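8/23/19

Dust filter trial, week 2. Tiruwork G. (Gebru, not Gebreyes) sent the Nokholm numbers over this morning and I am not buying them yet. They claim the foam filter cuts dust pickup in the cases by more than half. Fine, but the "before" samples were weighed in February with the heat running and the door to the hall propped open half the day. The "after" samples are from summer. So what are we comparing, filters or seasons?

Also the scale. It read 734 on the 700 check weight, and Yabsira says it "settles down" if you wait. Settles down to what? Asked for the Buvimach scale back from Dinsa — no answer.

Felicidad wants to order 100 filters now to get the price break. I said hold off. Two cases side by side in the same room, one with foam and one bare, same hours on, and then I'll listen.

Dell case, side panel off: 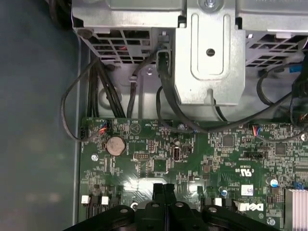
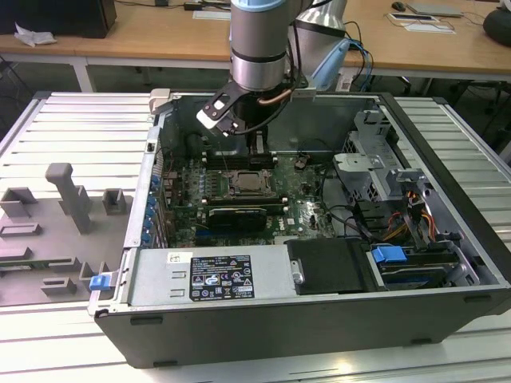 Selamawit thinks most of the dust comes in with the cardboard anyway. Could be. She hasn't measured it either. Need to ask her where the boxes get cut open, and whether Gebreyes still has the old sweep log.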